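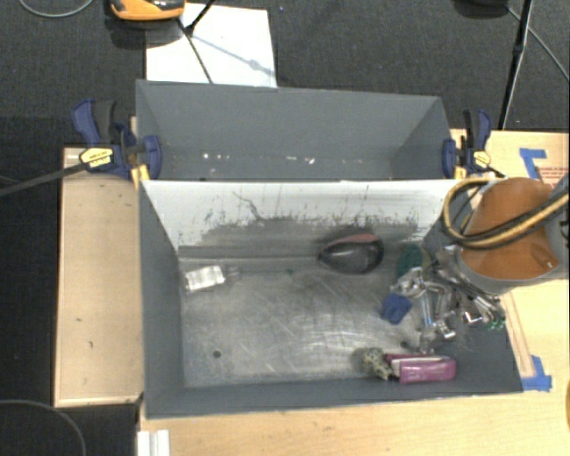 November, late evening

Home | Diary | Archive | Contact

Trellance switched off its old search today, and the whole office talked of it. I have used this search for 17 years, first at university in Clornbridge, then at work. The new one answers in full sentences and puts the links under them, very small. I asked it for a train time and got 4 paragraphs.

Mehwish Yousafzai thinks I am too hard on it. She moved to Jikwood in spring and says one must write to it like to a colleague. Maybe so. I tried after dinner and it found me the old Rizvi manual, which I had looked for three evenings - so I must be fair.

Still I saved my 285 bookmarks to a file. Tomorrow I have to ask Latrice about the mail accounts.

We use cookies to remember your settings. Accept | Refuse

3 comments

Latrice N.: The mail accounts stay until spring, I checked.

oldmodem: Can you share the Rizvi manual? My link is dead.

Petra: Same train problem with me. I phoned the station in the end.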